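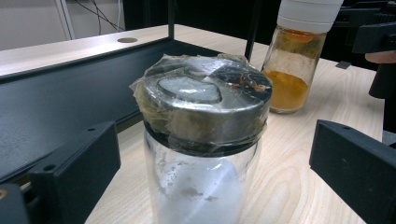 Section 2: Filling the Jevby water softener

Welcome back! With the Jevby standing level and the hoses on (nicely done, that's the heavy part), you can give it its first salt.

1. Turn the inlet valve to OFF and lift the brine tank cover straight up.

2. Pour in softener salt until it reaches the line marked 50. Go slowly, and give the tank a gentle pat now and then to settle things.

3. Set the hardness dial to match your water report. If you haven't got one yet, leave it at 2 for now.

4. Put the cover back, open the inlet valve and hold START until the light turns green.

Note: The first rinse is a noisy one, so a lazy Saturday morning suits it well!

Caution: Never use rock salt sold for driveways. It leaves grit in the valve.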